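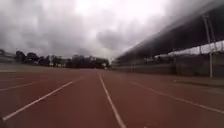
Bilau Disclosure Desk, reviewed
February 2026

Bilau sells Disclosure Desk to city and county ethics offices that collect financial interest forms from officials. Our office tested it for one filing season. We had been using paper forms and a shared spreadsheet.

Setup took 4 days, most of it spent importing our list of filers. The import tool rejected 232 records where the job title and department didn't match. The error report gave row numbers but no names, so fixing them was slow.

Filing itself is simple. An official signs in, confirms last year's entries and adds gifts, outside work and property. We received 2,169 forms by the July deadline, and 192 were flagged for a second look. Many of those flags were for blank employer fields on forms from retirees. The flag rules can be edited, but only by an account administrator.

Search is the best part. You can look up a company and see every official who has reported a tie to it. We also tried Sostemon, which has a cleaner public page but can't search across years.

Redaction needs work. Home addresses are hidden in the public copy, but any address typed into a comments box stays visible. Staff had to read each comment before posting.

Phone support was good on weekdays. Email replies were slower, and the printed manual describes an older version of the menus.

I would recommend it for a mid-sized office with one person free to manage the settings. Smaller offices may find the yearly license hard to justify.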